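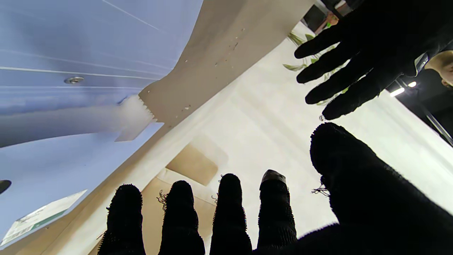

Vorkis opens hand-teaching program for household paper tasks

Vorkis has opened a new program in which people teach two-handed robots to handle envelopes, card and other paper goods by doing the movements themselves. The program began in January and will run for 18 weeks.

Operators guide the robot hands remotely, and each run is recorded from start to finish. The recordings are then used to train the control software, which is called Tirton. The target is 100 usable demonstrations for each task before any training begins.

"Paper is harder than it looks," said Rehema Kioko, who leads the program. "It bends, it slides, and it doesn't go back to the same shape twice. We could spend a year writing rules for that, or we could have a person show the robot how it's done."

The first set of tasks covers picking up an envelope, opening and closing a flap, and lining up a flat cardboard piece along its creases. All of it is done with two arms at a table in a living room setting, and the height of the table stays the same from one run to the next.
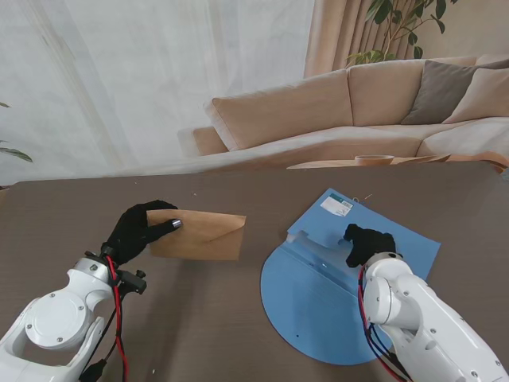 One robot hand pinches a kraft-brown envelope while the other rests on a sheet of blue cardboard.

The company has recorded 334 demonstrations so far. Runs are checked by a second person, and any with a dropped item or a long pause are labelled so they can be sorted out later. Operators work in blocks of no more than 45 minutes.

Kaiwen Liang, who trains new operators, said most people need 3 sessions before their recordings are steady enough to keep. "They rush at the start," he said. "The fingers close before the hand has settled, and the paper moves. Once they slow down it comes together fairly quickly."

Sorin Văduva is in charge of the recording software. He said the next version will let an operator restart a single step without throwing out the whole run.

A second set of tasks, covering cloth and soft packaging, is planned for later in the program. Partner firm Aser will supply the materials. Results from the paper tasks will be published on the Vorkis website when the program finishes.

Last updated: January

Media contact: Sânziana Nedelcu, Vorkis Communications | © Vorkis. All rights reserved. | Back to top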